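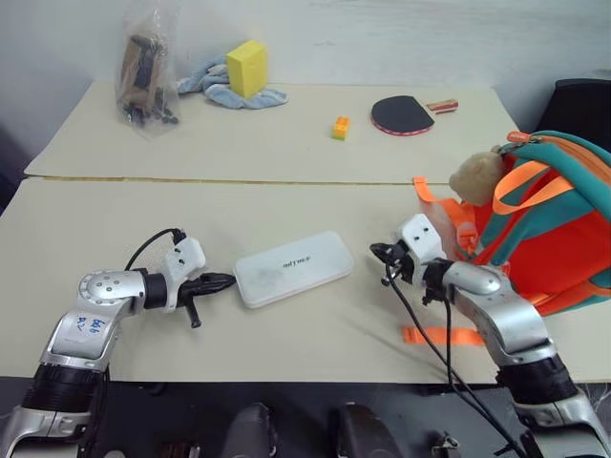

Packing a backpack so you can find stuff

I used to just shove everything in and hope. Then I missed a bus in June digging for my charger at the bottom of the bag, and my friend Rekha (who packs like a pro) took pity on me.

Start by laying it all out on a table, bag included. Two tables pushed together is even better if you have them — you'll want the room! Give yourself 25 minutes the first time.

Small flat white things go in last, in the front pocket, always the same pocket. I lose them in the main part every single time.

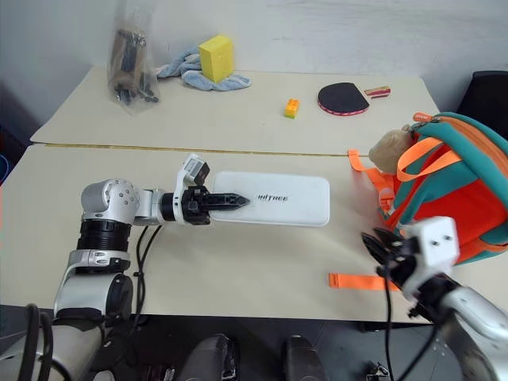
Same goes for keys and earbuds, by the way. Heavy books sit against your back, and a sweater fills whatever gap is left. Tuck in the loose strap ends too, or they'll catch on every door handle in town. Mine came undone twice on one trip, so now I roll them up and put a rubber band on each.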